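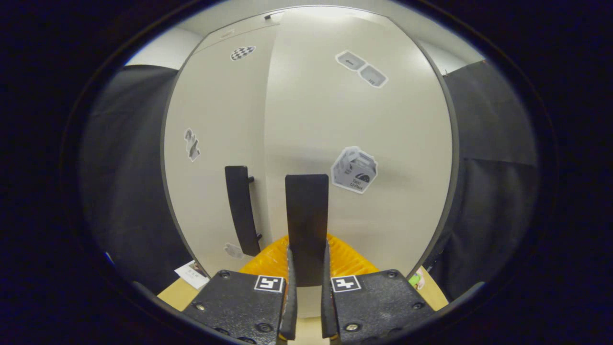
How do you get stickers off a painted wall without taking the paint along with them? Warm the sticker with a hair dryer, peel slowly from one corner, and accept that you will own a small pot of touch-up paint for the rest of your life.

We have not done this. The stickers stay, along with most of the other decisions made in the back room at Trinport before we got the key.

The room, January 24, 2018

This gallery page holds one picture and a good deal of commentary, so scroll back up as needed.

The wall: Pale beige, a color the Durkard paint chart calls 376 and everyone else calls "did you mean to do that?" Several printed stickers on it, in no order I have been able to defend to visitors.

The orange-yellow thing: Ribbed plastic, all fine ridges, and easily the most cheerful item we own. It glows like a jar of marmalade and contributes about as much to the filing.

The flat black one: Rounded corners, standing upright, very dignified. It goes by "the paddle" on the inventory sheet, where it has had its own line since March.

The curved black one: Over by the wall, with two small pegs. Entered as "bar or handle," after a debate that ran well into lunch.

Still to come: the shelf from Ingvarsson, order 3441, which arrived with five brackets and three instructions. Triden is sending the missing pages. More pictures when it is up and level, or just up.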